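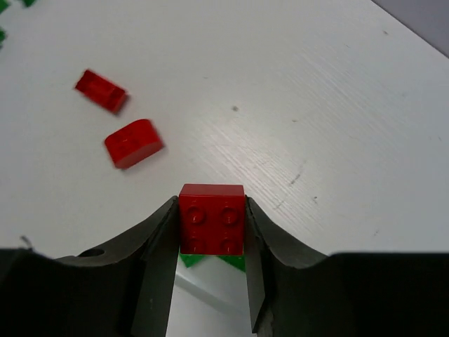 *Fig. 1. Pieza roja de dos por dos, con verde debajo.*

## Tema 4. Secar fruta y hierbas en casa

Apuntes del curso de despensa, grupo de los martes. Traed leído el tema 3 (azúcares), que luego pasa lo que pasa.

**Idea básica.** Secar es quitar agua hasta que los mohos pierdan el interés. El calor ayuda, pero manda el aire: un horno cerrado a cal y canto cuece la manzana, y para eso ya existe la compota.

**Corte.** Rodajas finas y, sobre todo, iguales. Las gruesas salen crudas por dentro y las finas salen hechas cromos – en la misma bandeja y a la misma hora. Pera y manzana, un rato en agua con limón si os molesta que se oscurezcan. A la fruta le da lo mismo.

**Bandejas.** Una sola capa, sin solapar. La deshidratadora del aula es una Zornum y calienta más por detrás, así que se giran las bandejas a media tarde. El manual no dice nada de esto; el manual dice «disfrute».

**Hierbas.** Temperatura baja, 40 grados. El orégano y el tomillo lo aguantan casi todo. La albahaca se pone negra y sabe a heno, con o sin curso: mejor congelarla.

**Cuándo está**

- Manzana: se dobla sin romperse y no suelta jugo al apretarla.
- Tomate: textura de cuero, nada pegajoso en el centro.
- Hierbas: la hoja cruje y se separa sola del tallo.

Comprobad siempre con la pieza fría. En caliente todo parece blando y se acaba secando de más.

**Reposo.** La fruta va a un tarro lleno hasta dos tercios, cerrado, durante una semana. Se agita a diario. Si aparece vaho en el cristal, vuelve a la bandeja; si aparece moho, a la basura entera, sin rescatar «lo de arriba».

**Guardado.** Tarro hermético, a oscuras y lejos de los fogones. Etiqueta con contenido y mes. «Ya me acordaré» no es una etiqueta.

**Para el próximo día:** 100 gramos de manzana ya cortada, pesada antes y después de secar. Apuntad los dos pesos, también si el segundo os da vergüenza.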